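Subject: Re: [wiltberg-rfc] Second team fixtures and the front row problem

Thanks for putting the list out. I've read it through and have a few things to add before the next selection meeting.

> We have 68 players registered but only 5 who have played prop in
> a league game, and one of those is out until at least February
> with his shoulder. If both teams are drawn at home on the same
> weekend we can't put out two full front rows. Can we ask the
> league to move the Molelgate game, or do we play it uncontested
> and take the points deduction?
>
> Also, does anyone know if the Damach field will have lights by
> then? Their secretary told me yes, but their website still has
> all the kickoffs at 1:30.

On the first point, I would ask for the move. I went through the league rules last night and a club can request a change for front row cover as long as the other side agrees in writing. Molelgate did the same thing to us two seasons ago and we said yes, so they owe us one. The rule says nothing about which team in the club is short, so it should cover the seconds as well as the firsts.

I don't like the idea of going uncontested. We did it at Baloyi last year and the game was poor from start to finish. Our back row had nothing to do at the scrum, and their number 8, who is a big man, just picked up and ran at our fly-half all afternoon. We lost the points and we lost the game.
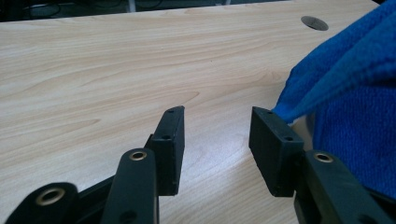
The other thing we could do is bring on two of the younger forwards. Both of the hookers from last year's under-18s have said they would try loosehead. They would need proper time on the scrum machine first, and I wouldn't put either one in against Damach, who have the heaviest pack in the division – their tight five must be close to 1,200 pounds between them, and it feels like more. A home game against Baloyi seconds would be a better start.

As for the lights, I drove past Damach on my way home and the poles are up but there is nothing on top of them. I would plan on 1:30 and tell people to be there by noon.

Travel is the last item. The bus company wants $800 for the Wiltberg to Damach round trip if we take both teams. I think we should pay it. When we used cars last time, three of the starting pack got there ten minutes before kickoff and we were two tries down before anybody had warmed up.

If there are no objections I'll write to Molelgate tomorrow evening and copy the list.

Club secretary
Wiltberg RFC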